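Storeo Support / Tabletop Bins / Ticket history
Subject: Lid does not sit flat on Grovstead countertop bin
Opened by: Callum Bramwell
Assigned to: Fermín Troncoso
Opened: 2019-12-14
Status: Pending customer
Priority: Low

1. Problem as reported

Cream Grovstead bin, small size, kept on the break room table for bottles and wrappers. Lid stays tilted after closing. Pushing down on the back edge makes it level for a moment, then it lifts again when released. No drops or impacts that I know of. Liner is black, from a Unari roll of 100, and is a different brand from the ones that came in the box. Typical trash is single-serve drink bottles like the white one with the silver cap standing left of the bin.
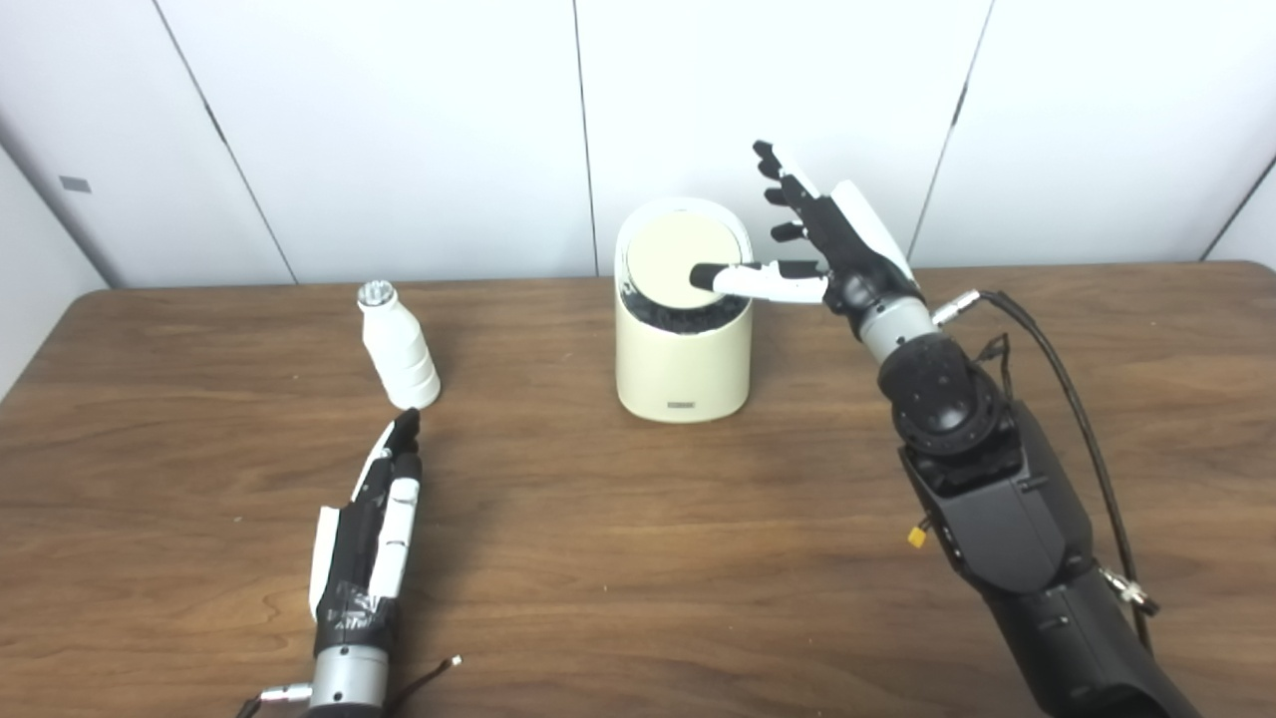 2. First response (F. Troncoso)

The lid on this model pivots on two side pins and needs a clear gap all the way around. Folded or bunched liner material in that gap is the usual cause. Please do the following and report back after each step:

a) Remove the lid. Pull both side pins straight out. Do not twist.
b) Take the liner out completely.
c) Refit the lid with no liner and let it close under its own weight.
d) Check the pin sockets for residue. Sugar from drink bottles dries hard. Wipe with warm water, no solvent.

3. Customer reply

Steps a to c done. Without a liner the lid closes level, 40 tries, no failures. Residue in the left socket, cleaned. Put a Unari liner back in and the tilt came back on the first close. The dark band is visible under the rim again. The gray label near the base is too small for me to read in a photo, so tell me if you need the code typed out.

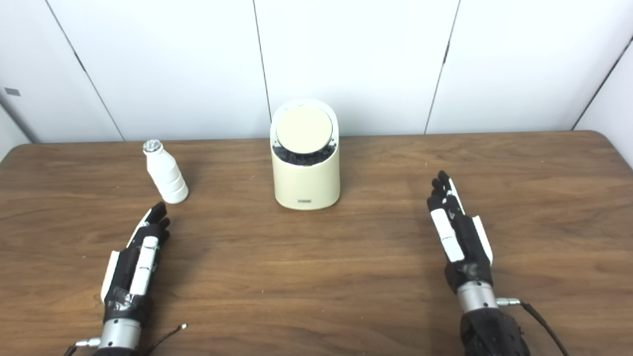
4. Analysis

Pins and lid are good. Fault follows the liner. The Unari bags are cut for a wider bin, and the surplus gathers at the rim. Supplied liners are 200 mm across when laid flat. Customer measured his at 300 mm.

Code from the label is not needed at this stage. It is only required for a lid replacement.

5. Workaround

Fold the excess down the outside wall, smooth it, and hold it with the Işık retaining band (accessory, sold separately). A plain rubber band also works. Keep the fold below the pin sockets. Remove caps from bottles before disposal if the bin is near full, as upright bottles can also hold the lid up.

6. Open items

- Customer to confirm result with folded liner.
- Sample pack of correct liners requested from stores. Next delivery January.
- Help page to list liner width as well as volume. Assigned to F. Troncoso.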